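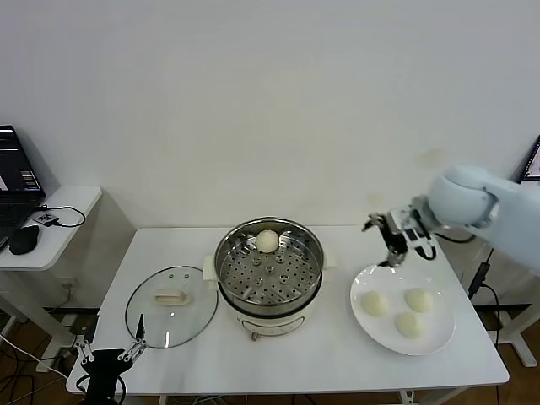
I called Zohreh Mahmoudi expecting bad news about Wendt, the little notes app I've used since college. Her team at Culinton said in February that version 2 would drop plain text files, and wow, did people write in! "We got 1,128 emails," she told me, laughing. "I read every one of them. My eyes hurt."

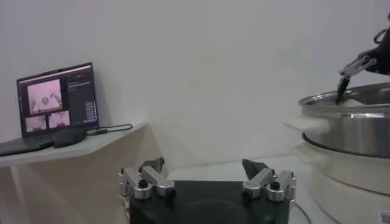
So plain text stays, and the old search bar does too (yay!). I asked if she was annoyed at having to back down. "A little, for a day," she said. "Then I opened my own notes folder and there were 429 text files in it." The new version is still coming, she says, once they fix syncing on older laptops.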